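작업 일지: 시연용 차체 구동부 전원 및 CAN 배선 점검

3월 4일 금요일
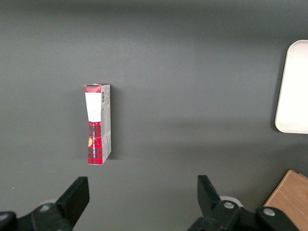 지난 시험 주행에서 우측 후륜 모터 제어기가 간헐적으로 통신에서 이탈하는 현상이 보고되어, 금일 오전부터 전원 분배부와 CAN 배선을 다시 점검하였다. 대상은 Kenwood 차체(2호기)이며, 상위 제어기는 Jolia 보드, 구동 소프트웨어는 Semwal 분기의 최신 커밋을 사용하였다. Under 차체는 배터리 커넥터 교체가 끝나지 않아 이번 점검에서 제외하였다.

1. 점검 전 상태

통신 이탈은 정지 상태에서 재현되지 않았다. 차체를 받침대에 올려 바퀴를 띄운 상태에서 전진과 후진을 반복하였으나 역시 재현되지 않았고, 바닥에 내려 제자리 회전을 시킨 경우에만 발생하였다. 기록 파일을 확인한 결과 이탈은 회전 방향이 바뀌는 시점에 집중되어 있었다. 이탈 시 해당 제어기의 상태 표시등은 정상 점등 상태를 유지하였으므로 제어기 자체의 재기동으로 보기는 어렵다. 다만 표시등은 육안으로만 확인하였으며, 매우 짧은 전압 강하까지 배제할 수는 없다.

2. 전원 분배부

주 차단기에서 분배반까지의 전선을 분리하여 압착 단자를 확인하였다. 음극 쪽 단자 나사가 손으로 돌아갈 정도로 풀려 있었다. 규정 토크로 다시 체결하고 표시선을 그었다. 양극 쪽은 이상이 없었다. 분배반의 각 퓨즈는 모두 탈거 후 재삽입하였고, 접촉면에 변색이 있는 것은 발견되지 않았다.

재체결 후 제자리 회전 시험을 다시 실시하였다. 이탈 빈도는 줄었으나 완전히 사라지지는 않았다. 음극 단자 풀림은 별도의 결함으로 기록하고, 원인 조사는 계속하기로 하였다.

3. CAN 배선

전원을 차단한 상태에서 버스 양단 저항을 측정하였다. 종단 저항 두 개가 정상 연결된 경우 60옴 부근이 나와야 하나, 첫 측정값은 그보다 뚜렷하게 높았고 배선을 흔들면 값이 변하였다. 구간을 하나씩 분리하여 추적한 결과, 우측 전륜 제어기와 우측 후륜 제어기 사이의 중간 커넥터에서 저전위선(CAN-L) 핀이 하우징 안쪽으로 밀려 있는 것을 확인하였다. 커넥터를 끼울 때 핀이 걸림턱에 고정되지 않은 상태였던 것으로 판단된다.

해당 커넥터를 절단하고 새 핀으로 다시 압착하였다. 압착 후 각 선을 당겨 고정 여부를 확인하였고, 꼬임 피치가 풀린 구간은 다시 꼬아 수축 튜브로 마감하였다. 배선 경로도 변경하였다. 기존에는 신호선이 우측 모터 전원선과 같은 묶음으로 지나갔으나, 차체 안쪽 가로대를 따라 별도로 고정하였다. 조치 후 저항값은 정상 범위에 들어왔으며 배선을 흔들어도 변하지 않았다.

4. 재시험

동일한 바닥, 동일한 배터리로 다음과 같이 시험하였다.

제자리 회전, 방향 전환 포함: 227회 실시, 통신 이탈 없음
전진 중 급정지: 31회 실시, 통신 이탈 없음
게임패드 연결 해제 후 자동 정지: 정상 동작

세 번째 항목은 이번 결함과 직접 관련이 없으나, 일반 관람객이 참석하는 시연에 사용할 차체이므로 점검 시마다 확인하는 것을 원칙으로 한다. 무선 수신기를 뽑은 경우와 게임패드의 전원만 끈 경우를 나누어 확인하였고, 두 경우 모두 출력이 차단되었다. 게임패드를 다시 연결하였을 때 차체가 즉시 움직이지 않고 활성화 단추를 누를 때까지 대기하는 것도 확인하였다.

5. 소프트웨어 관련 사항

기록 파일 669번에서 좌측 엔코더 값이 한 차례 건너뛴 흔적이 있다. CAN 이탈과 같은 시각은 아니며, 이후 시험에서는 나타나지 않았다. 현재로서는 원인을 특정할 수 없어 관찰 항목으로 남긴다. 동일 증상을 발견한 경우 기록 파일을 삭제하지 말고 공유 폴더에 보관할 것.

Semwal 분기의 상태 메시지 주기는 현행대로 유지하였다. 주기를 늘려 버스 부하를 낮추는 방안이 검토되었으나, 배선 결함이 확인된 이상 지금 변경하면 조치 효과를 구분하기 어려워진다. 가속 제한값 또한 변경하지 않았다. 시연 전용 속도 설정은 별도 설정 파일로 분리되어 있으며, 시험용 설정이 적용된 상태로 차체를 반출하지 않도록 주의한다.

6. 미결 사항

Under 차체에도 같은 방식의 중간 커넥터가 사용되었으므로, 배터리 커넥터 교체가 끝나는 대로 동일한 점검을 실시한다. 점검 순서는 본 일지의 2항과 3항을 따른다.

CAN 커넥터용 암핀 재고가 부족하다. 부품함 354번 칸에 남은 것은 규격이 다른 핀이므로 혼용하지 말 것. 이번 핀 밀림도 규격 차이에서 비롯되었을 가능성이 있어, 절단한 커넥터는 폐기하지 않고 표를 붙여 같은 칸 옆에 보관하였다.

Jolia 보드의 고정 나사 중 하나가 길이가 맞지 않아 절연 받침이 약간 기울어 있다. 동작에는 지장이 없으나 다음 분해 시 교체한다.

10월 시연 이전에 배선도를 현재 경로에 맞추어 개정하여야 한다. 현행 배선도에는 신호선이 아직 우측 모터 전원선 묶음에 포함된 것으로 표시되어 있다. 개정 전까지는 차체 덮개 안쪽에 붙여 둔 손그림을 기준으로 한다.

작업 종료 후 주 차단기를 내리고 배터리를 분리하여 충전대에 연결하였다.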